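Notebook, back bench, October 5, 2023
Glaze tests, second round of the ash series
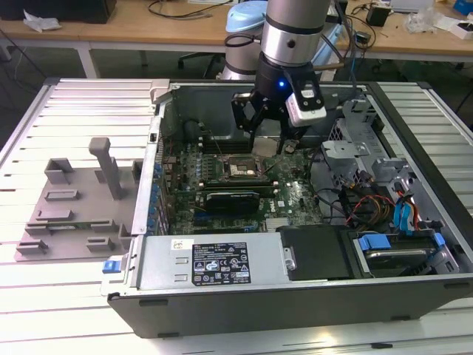
Where things stand

Okay, so I finally opened the kiln this morning and I have a lot to write down before I forget which tile was which. Short version: the Prencombe ash is better than I deserved, the Skiltaslow ash is a runny mess, and I have to redo the labels on half the tiles because my iron oxide wash burned off pale again. Ada, if you're reading this, yes, you told me to scratch the numbers in. I scratched them in on the second half of the batch. The first half I worked out from the kiln map, which thankfully I drew this time (inside cover, in green pencil).

Two clay bodies, same as in May: the smooth white stoneware and the speckled one that eats my fingertips. Everything went in on the middle shelves, with the really suspicious mixes sitting on cookies made out of scrap clay. Good call on the cookies. One of the Skiltaslow tiles is now permanently part of its cookie and I'm keeping it as a paperweight.

The ashes

Prencombe is the apple wood from the orchard out past the creamery. I washed it three times and dried it on newspaper for most of a week, then put it through the coarse sieve and after that the fine one. It's a soft gray, almost lavender when it's dry, and it smells a bit like a campfire the morning after. Skiltaslow is mixed hardwood from a bread oven, and I only washed it once because I was impatient and my hands were already raw. (Gloves! I own gloves! They were on the hook the whole time.)

I have a theory that the single wash is the whole story with the Skiltaslow. Unwashed ash hangs on to its soluble stuff, that acts as extra flux, and off it goes down the tile. But it's also a different ash from different trees, so I've changed two things at once and can't say which one did it. Bad science, me. There's enough left in the bucket to wash a portion properly and run the two next to each other.

The firing

Started the electric kiln low the evening before with the lid propped, then closed it up and let it climb overnight. The controller logged a top temperature of 1,794 on the bisque and then 2,454 on the glaze firing, both in Fahrenheit, which is hotter than I asked for on the glaze side. Not by a scary amount, but the witness cone on the bottom shelf was bent right over with its nose on the shelf, and the top one was leaning pretty far too. So either the thermocouple is getting tired or I typed the hold wrong. I went back through the program and I can't find a typo, so I'm blaming the thermocouple until it proves me wrong. It's been in there since before I took over this bench and it's crusty at the tip.

I do want to be fair to the Skiltaslow here. It got a hotter firing than planned, and a glaze that's already on the edge is going to run when you push it. Another reason to do that one over.

What came out

Prencombe, half ash and half feldspar: dry and sandy on the thin parts, lovely where it's thick. It breaks to a straw yellow over the ridges on the white body. On the speckled body it goes darker, nearly olive, and the specks bleed up through it. I kept picking this one up while I was supposed to be writing.

Prencombe with ball clay added: smoother, more of a proper glaze, a little boring on a flat tile but I bet it would be great on a mug. No crawling anywhere. This is the one I'd put in a bucket tomorrow if I had to.

Prencombe with a pinch of copper: patchy green, a few pinholes, and a metallic spot in one corner where I didn't stir it enough. Fun to look at. I wouldn't eat off it.

Skiltaslow, half and half: rivers. Real rivers, with little blue-white pools at the bottom where it collected. The pools are gorgeous, which is so annoying, as the rest of it is a puddle. On the inside of a shallow bowl it might behave, with the foot kept well clear.

Skiltaslow with ball clay: stayed on the tile, barely. Brown and glossy, sort of like root beer. Some crazing that I could hear pinging when I set it by the window.

Odds and ends

The new bag of feldspar from Amato feels grittier than the old one. I ran a spoonful through the fine sieve and had more left on top than I'm used to. Could be nothing, could be why I got pinholes. I wrote OLD and NEW on the lids so please don't combine them, anybody.

I tried the Flutent brush-on wax on the backs of the tiles and liked it a lot. It dries quickly and you can see where it's been. It does wreck brushes, so use the ugly ones in the coffee can.

The small scale is drifting again. It read differently before and after I moved it away from the fan, so the fan goes off during weighing from now on. I reweighed the copper batch and it was fine.

Next

Wash half the Skiltaslow bucket, three rinses, and leave the other half alone. Mix both at half and half, same feldspar (OLD lid), same white body. Fire them side by side on cookies with a cone right next to them. Order a thermocouple. Ada has two test bowls bisqued from her last throwing day and said I can have them for the ball clay version, so those go in too, on the top shelf.

Scratch the numbers in BEFORE bisque. Shelf wash needs another coat on the left middle shelf, where the drip went through.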